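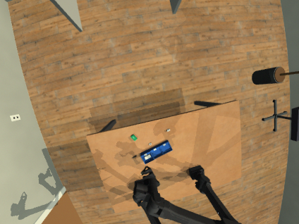 How a New Medicine Gets Tested

When you have a bad cough or an ear infection, a doctor may give you medicine. Before that medicine could be used, it had to be tested, and testing a medicine takes years. Most new ones never finish.

To see how it works, we will follow a medicine called Mumesis. It is made by a company called Ceteson, and it is meant to stop people from feeling sick on long trips.

Starting in the lab

Scientists begin with chemicals. They mix them, measure them, and try them on cells. Cells are the tiny parts that make up your body, and they can be grown in a dish. If a chemical harms healthy cells, the scientists usually drop it and try another one.

Ceteson's scientists tried 84 different chemicals. Only one was good enough to go on to the next step. Like most medicines, it was also tested in animals before any person took it.

The first people

Next, a small group of healthy adults agreed to take Mumesis. There were 28 of them. They stayed overnight at the Morikawa clinic, where nurses checked their heartbeat, blood pressure, and temperature.

This step is called Phase 1. The main question is whether the medicine is safe. Doctors start with a very small dose and raise it slowly. A dose is how much medicine you take at one time.

Does it work?

In Phase 2, the medicine goes to people who have the problem it is supposed to treat. For Mumesis, that meant people who get carsick or seasick.

Half of the group took Mumesis. The other half took a pill that looked the same but had no medicine in it. That kind of pill is called a placebo (say "pluh-SEE-boh"). The people did not know which pill they had, and the doctors who checked on them did not know either. Sometimes people feel better just because they took a pill, so the two groups have to be compared.

Phase 3 asks the same questions with many more people, often in different cities. Mumesis was tested at 45 clinics. A big test can turn up side effects that a small one misses. A side effect is something a medicine does that you don't want, such as making you sleepy or giving you a rash.

Who says yes?

A company can't decide by itself that its medicine is ready to sell. It sends its results to the government, and experts there read them. They can say yes, say no, or ask for more tests.

After a yes, the checking goes on — doctors and patients can still report problems. If a serious one shows up, the label may be changed or the medicine may be taken off the shelves.

Words to know

Dose: how much medicine is taken at one time
Placebo: a pill or shot with no medicine in it
Side effect: an unwanted thing a medicine does
Trial: a test of a medicine in people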